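Drakard Mella Training Goal, folding, 2 m wide

Small goal for football (soccer) training, made for clubs which must carry the equipment every evening. The posts are aluminum tube and the net stays on when you fold it.

The Mella is our most sold goal for youth teams. It opens in less than one minute by one adult. First pull the side arms until you hear the click, then push the ground bar down with the foot. For closing, press both red buttons at the same time. Please keep the fingers of children away from the hinge.

Weight: 19 lb
Net: knotless, white, can be changed
Ground: grass, artificial turf, indoor floor
In the box: goal, four pegs, carry bag, spare clips

The pegs are for grass only. On artificial turf use the sand bags, which are sold separately. A goal without anchor can fall when players hang on it, so please do not allow this.

Our tester Ovidiu Gavrilă shot some 400 balls at the first series and two clips broke. From July we deliver with the stronger clips. If you have the older ones, write to Jovita Becerra in the spare parts office and she will send new ones without cost.

"We have used four of them since last season with the under-10 girls. The bag could be a little bigger, but the goals are very stable." Yolanda Halvorsen, coach, Virnia

Delivery is by truck to the door. Clubs which order more than one pair can ask for a club price. Returns are accepted when the net was not used.

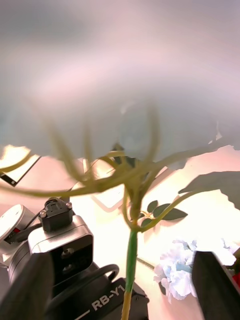
Flower and stem, close up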